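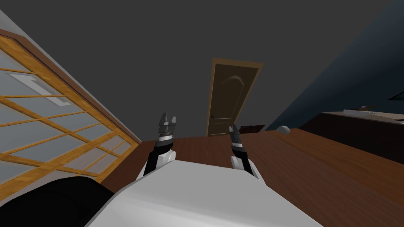

Économie locale | Technologies

Rechercher sur le site OK

Chez Flisberg, les visiteurs ont conduit un robot à deux bras dans une maison simulée

4 octobre 2019

L'atelier Flisberg a ouvert ses portes au public pour la deuxième année de suite. Sur la journée, 355 personnes sont passées par le bâtiment de la rue des Tanneurs, selon le comptage fait à l'accueil. La plupart venaient pour la démonstration de Sasen, le logiciel de simulation que l'entreprise développe pour entraîner des robots à deux bras avant de les envoyer chez ses clients.

Dans l'ancienne salle de réunion, deux postes avaient été installés côte à côte. À chacun, un écran, une paire de manettes et une chaise. Le visiteur s'asseyait, prenait les manettes et se retrouvait à la place du robot, avec le haut du torse blanc devant lui et les deux pinces au bout des bras. La pièce choisie pour la démonstration est un intérieur au plancher de bois brun-rouge, avec une grande baie à panneaux coulissants sur la gauche, un long meuble bas sur la droite et une porte fermée au fond. La vue est penchée, ce qui a surpris plusieurs personnes dans les premières minutes.

« Le point de vue est celui de la machine, et la machine ne regarde pas toujours droit devant elle », explique Aleksandra Kubiak, responsable des essais. « Les gens inclinent la tête pour compenser. On leur dit de garder le dos contre la chaise et de regarder les pinces. »

L'exercice proposé au public était court : avancer les deux bras, ouvrir et fermer les pinces, puis s'approcher d'un objet posé au sol. Une caisse sombre près de la porte et une petite forme arrondie gris pâle, plus à droite, servaient de repères. Les plus jeunes participants devaient être accompagnés d'un adulte. Chaque passage était limité à quelques minutes pour que la file avance, et une liste d'inscription a été ouverte en fin de matinée.

Un garçon venu avec sa grand-mère a demandé s'il pouvait ouvrir la porte. La réponse était non : dans cette version, la porte n'est pas articulée et reste un simple élément du décor. D'autres pièces, réservées aux essais internes, comportent des tiroirs et des placards que le robot peut manœuvrer. Elles n'étaient pas accessibles au public, le chargement prenant trop de temps entre deux visiteurs.

Flisberg emploie 26 personnes. L'entreprise fabriquait à l'origine des convoyeurs pour l'industrie alimentaire et s'est mise à la robotique en reprenant les locaux et une partie de l'équipe de Jorkent, un bureau d'études voisin. Les convoyeurs représentent encore l'essentiel des ventes. L'activité de simulation occupe le premier étage, où se tenait la démonstration, tandis que le rez-de-chaussée reste consacré au montage. Les visiteurs pouvaient voir les deux, en commençant par l'atelier.

Au rez-de-chaussée, la visite durait une vingtaine de minutes. Elle passait par la découpe, le banc de câblage et la zone d'expédition. Les machines de découpe étaient à l'arrêt pour des raisons de sécurité, mais un convoyeur tournait à vide au milieu de l'allée et les techniciens répondaient aux questions. Celles-ci ont surtout porté sur le bruit, les horaires et les embauches. Flisberg cherche actuellement un automaticien et un technicien de maintenance, et les fiches de poste étaient affichées près de l'escalier.

À l'étage, Aleksandra Kubiak a fait deux présentations, l'une le matin et l'autre l'après-midi. Elle y a décrit la manière dont une tâche est préparée : les mouvements sont d'abord exécutés à la manette par un opérateur, enregistrés, puis rejoués en changeant la position des objets, la couleur des murs ou l'éclairage. Pour une tâche simple, l'équipe vise 1 000 répétitions en simulation avant le premier essai sur une machine réelle.

« Une pièce simulée ne s'use pas. On peut laisser tomber une boîte toute la nuit, le matin le plancher est intact », dit-elle. Elle a précisé que le passage au réel restait la partie longue du travail. Les frottements, la souplesse des matériaux et les reflets sur les vitres sont difficiles à reproduire, et un geste réglé à l'écran doit souvent être repris sur place.

La question de l'emploi est revenue pendant les deux séances. Un ancien salarié d'une conserverie de la zone industrielle a voulu savoir quels postes seraient concernés dans les prochaines années. Mme Kubiak a répondu que les essais en cours avec Nartey, le premier client de l'entreprise pour cette activité, portent sur le rangement de bacs vides en fin d'équipe. Aucun calendrier d'installation n'est arrêté. Nartey n'avait pas de représentant sur place.

Les deux postes ont bien tenu la charge, à une interruption près en début d'après-midi, quand il a fallu redémarrer l'un des ordinateurs. La file a été renvoyée vers l'autre poste pendant la remise en route. Les personnes inscrites qui n'ont pas pu passer avant la fermeture ont laissé leur adresse et seront rappelées pour une séance supplémentaire, prévue avant la fin du mois d'octobre.

Cette séance se tiendra en fin de journée, à l'étage, sans visite de l'atelier. Elle est gratuite et l'inscription se fait à l'accueil de Flisberg, aux heures de bureau. Les classes de collège et de lycée peuvent demander un créneau séparé, par demi-groupe. L'entrée se fait par la cour, le parking de la rue des Tanneurs étant réservé aux livraisons. L'étage n'est desservi que par un escalier ; les personnes à mobilité réduite sont invitées à le signaler lors de l'inscription afin qu'un poste soit descendu au rez-de-chaussée.

Classé dans : Entreprises, Robotique, Portes ouvertes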